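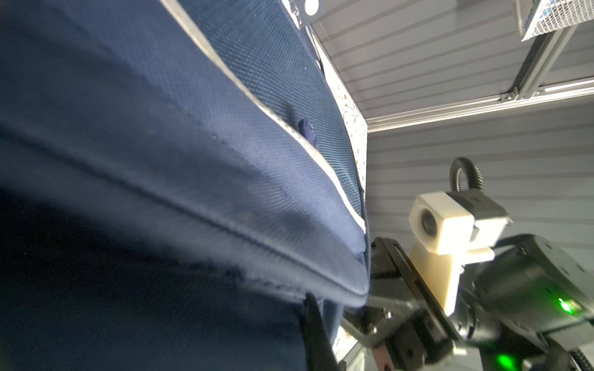
Ticket 800: Zipper task fails review under handling rules
Site: Plaltitville
Cell: Derkach, two-arm
Opened by: Oksana Shevchuk
Date opened: February 16, 2023
Priority: normal
Status: closed

Problem
Backpack runs on Derkach are being rejected at review. The reject note quotes section 4 of the Pastent handling rules, "hold the bag before you pull the zipper." Operators say they are holding it. Reviewers say the bag slides when the slider sticks at the corner. I need one reading of the rule so both sides stop arguing over every run.

What I checked first
Gripper calibration passed on both arms. Force limit is set to 9 N at the fingers, same as the other cells. Swapped the left finger pads anyway and it made no difference. The logs show the arm that is meant to be holding often lets go before the other one starts to pull, with a gap of up to 200 ms. With the bag packed that gap matters less.
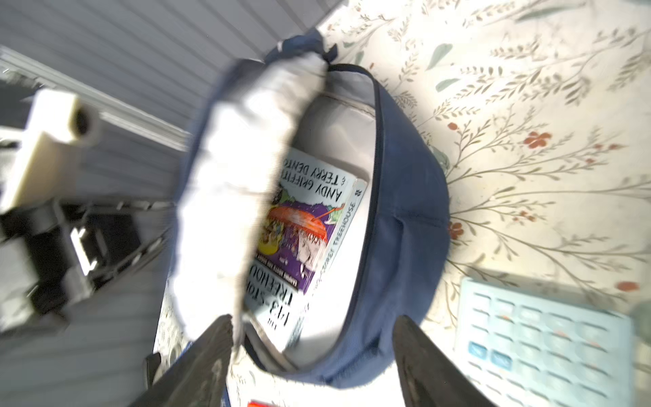 The section 4 text was written for boxes. It says "secure the item" and leaves it there. A box stays put once a finger is against it. A soft bag with a lining and a folded flap does not, and the fabric can bunch up under a fingertip without the bag being held at all. Operators have been counting any contact as holding. Reviewers want a closed grip or steady pressure against the side.

Second point, same section. Some operators take the metal slider in the fingers and some take the fabric tab. The rules allow both. The slider leaves marks on the pads, and the December pad order was used up early on this cell. 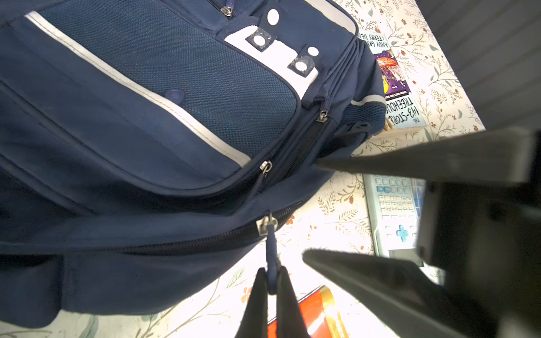 Urs Gasser replied that the tab should be the only permitted grip if the zipper has one, and that he would rather see a slow pull than a second try at the slider. He also asked that the free arm stay off the zipper line until the pull is finished. He had no objection to pressure on the side counting as a hold, as long as it is kept up for the whole pull.

I agree with most of it. Bags without tabs still need a rule, so I kept the slider grip for those and added a pad check after the session.

Cable clearance came up while I was at the cell. With both arms reaching to the middle, a conduit can pass over the bag. Section 7 covers cables at the base only. Watch the loop at the wrist before each pull, and back off if it touches the fabric.

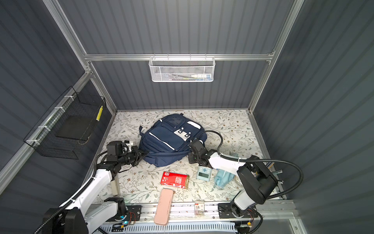 Resolution
Section 4 now reads: "For soft items, one arm holds by closed grip or by steady pressure against the side. The hold starts before the pull and ends after it. Grip the fabric tab if there is one."
Wrist cable check added to section 7.
Rejected runs from this cell go back to review under the new text. Runs with a release gap stay rejected.
Prakoria has the same cell layout and gets the same change. Copy sent.

Closed by Oksana Shevchuk. Reopen this ticket if the bag still slides with a full hold.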